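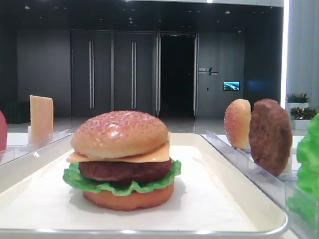
Do you need to know how to code before you join the robotics club?

Most of us couldn't write a line of it when we signed up. You pick it up as you go, and the older members are happy to sit with you while you get your first program running.

Welcome to the club's little gallery page! I've been promising to put this together since July and I finally ran out of excuses. We're the student robotics club in Caltidport, and this year we entered the Vasamholm Challenge, a contest where every team programs an arm to put together the same toy burger. It sounds silly when I tell people at lunch, and then they try writing the steps down themselves and come back with a lot more respect for sandwiches (and for us, I hope).

Our project is called Plestevley, a name that won by 2 votes over something much worse. The code is up to 397 lines now and a good chunk of that is comments arguing with other comments. I wrote the part that decides the order of the pieces, so if the patty ever goes under the lettuce, blame me. A perfect round is worth 100 points, and you lose some for every layer that's crooked or missing.

The top picture has the full order on the tray: bottom bun, lettuce, patty, cheese, top bun. I made it my laptop background and I'm not sorry.
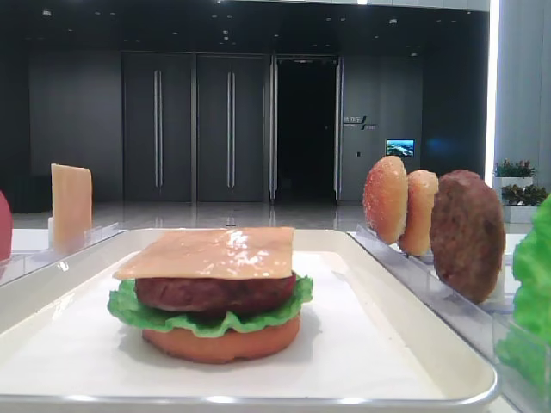
Scoring is the thing I get asked about most, so let me try to explain it. Each layer gets judged separately for being in the right order and for being centered, and the middle of the stack is where I always get nervous, because every layer has to sit on whatever you put down before it. Cheese is my personal enemy. It's flat and square and everything around it is round, so you have to decide what "centered" even means when the corners stick out past the patty on both sides like that! I went with the middle of the square and called it a day. With the top bun off you get a nice view of the whole slice, and I love how frilly the lettuce looks poking out underneath.

Next up for us is the Palaniappan round, with the same pieces and a shorter clock. I'll add more pictures as soon as I have them, and if you want to come by and argue about cheese with me, we'd love to have you.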